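Notas para la charla «Rejugar lo que dejaste a medias»

Empezar sin presentarme mucho, que ya lo hace Constanza Insaurralde al abrir. Agua a mano. Respirar.

Bueno, pues os cuento. Yo compré Trellurus de oferta, lo jugué una tarde y lo abandoné en el segundo jefe (sí, ese, el del puente que se cae). Lo dejé enfadadísima y estuve 1.095 días sin abrirlo, que lo sé porque el propio juego te lo suelta en la pantalla de inicio: «Última partida: hace 1.095 días». ¡Qué manera de recibir a una persona!

[Pausa, aquí suelen reírse. Si no se ríen, seguir.]

El caso es que volví en octubre, con la partida a medias y sin acordarme de qué botón era saltar. Y ahí empieza de verdad la charla, porque casi ningún juego de plataformas sabe qué hacer con alguien que vuelve. Trellurus te suelta en mitad de la torre y apáñate. Me maté en los mismos pinchos hasta que me dio la risa.

Comparar con Miltuvero. Miltuvero es más feo y el salto es un poco pastoso, lo reconozco, pero tiene una cosa preciosa: si llevas tiempo sin jugar te abre una salita de práctica al lado del punto de guardado. Entras si quieres. No hay textos ni flechitas, solo una pared, un hueco y un muelle. En dos minutos las manos se acuerdan solas.

Contar lo de Nghiêm, el personaje secreto. Cortito, que me enrollo. Se desbloquea con dos llaves, la segunda está detrás de la cascada, y cambia por completo el ritmo porque no puede correr, solo planea. Yo pensaba que era un relleno y acabé pasándome medio juego con él.

[Si voy mal de tiempo, saltar esta parte y pasar a Flilamura.]

Flilamura: el cooperativo. Lo jugué con mi hermana en el sofá y casi dejamos de hablarnos por una plataforma giratoria. Lo recomiendo muchísimo. La cámara se aleja cuando os separáis y llega un punto en que no ves ni a tu muñeco, pero se le perdona por la música del nivel de las boyas.

Para el turno de preguntas: seguro que alguien saca lo de si hay que empezar de cero. Yo digo que no, que probéis primero la partida vieja, aunque sea un ratito, y luego ya veréis.

Contacto: formulario de la web · © Charlas de Sofá · Volver arriba

Comentarios

marisol_pixel: ¡Lo de la salita de Miltuvero no lo sabía y lo tengo terminado! Voy a dejarlo quieto una temporada a ver si me sale.

Tobi: No estoy de acuerdo con lo del salto pastoso, con mando va fino. Con teclado sí que es un horror.
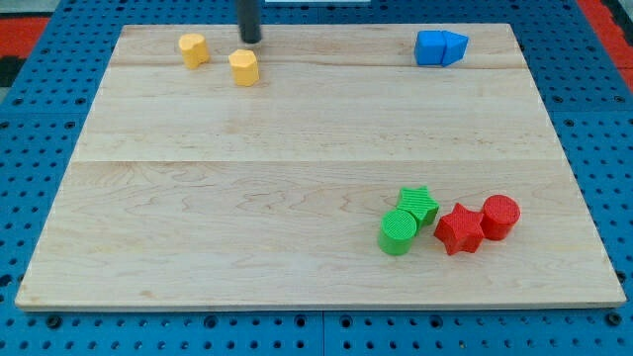 Respuesta de la autora: Tobi, yo jugué con teclado, así que igual tienes razón. Lo pruebo con mando esta semana y, si va como dices, lo corrijo en las notas. Marisol, ¡ya me contarás!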